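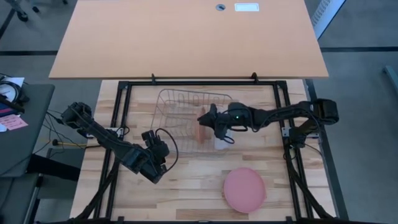 Tayla Katene wrote in to ask whether a resident has to be on the electoral roll to put a question to full council, and whether the question can be handed in on the night. The answer to both is no under the Valtitz standing orders. The steps below cover the whole procedure for a public question at a full meeting of Valtitz Town Council. Planning hearings and licensing panels have their own rules and are not covered.

Before you start

You need the date of the meeting, your home or business address within the town boundary, and the text of your question. Tenants, students and owners of businesses in the town all qualify. You do not need to be a citizen or a registered voter.

Check that the matter is one the council controls. Parks, markets, burial grounds, street lighting and the Kustar Hall are town matters. Roads, schools and refuse collection belong to the county, and a question on these will be returned with the address of the county office.

Step 1. Find the deadline

Questions close at noon, 4 working days before the meeting. The day of the meeting does not count, and neither do public holidays. The deadline is printed on the first page of the agenda notice, under the room number. The April meeting is often moved to avoid the holiday, so read the notice for that month and do not work from the yearly calendar.

Step 2. Write the question

The limit is 900 characters, including spaces. The online form stops accepting text at the limit. On paper, the clerk's office counts by hand and returns anything over.

Put the question in the first sentence and the background after it. If the background runs long, cut dates and correspondence numbers first. A question may have two parts if both concern the same matter. It may not name a council employee below the grade of department head, and it may not concern a case before a court.

An example that would be accepted:

When will the council repair the drainage channel on the north side of the Bromeo allotments? The channel has been blocked since last fall and the lower plots cannot be reached after rain. 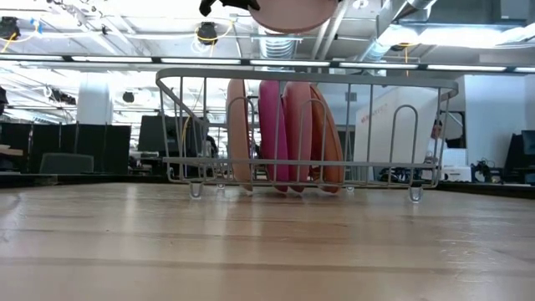 Step 3. Submit it

Use the form on the council site, or leave a paper copy at the front desk. Email is accepted only if the question is in the body of the message. Attachments are not opened.

You will get a reference number. Keep it. If no number arrives by the end of the next working day, call the clerk's office, as the question has not been logged.

Step 4. Check the order of questions

Questions are taken in the order received. Public question time lasts 22 minutes, and any question not reached gets a written reply. The running order is posted at 2 p.m. on the day before the meeting.

Step 5. At the meeting

Sign in at the door and give your reference number. When the chair calls you, read the question as submitted. Changes to the wording are not allowed at this stage. After the reply you may ask one follow-up, which must arise from the answer given.

If you cannot attend, the chair can read the question for you. Tick the box on the form or write "to be read by chair" at the top of the paper copy. No follow-up is possible in this case.

If your question is refused

The clerk must give the reason in writing and cite the standing order used. You may reword and resubmit if the deadline has not passed. Otherwise, ask for the question to be carried to the next meeting; it keeps its reference number and goes to the front of the order.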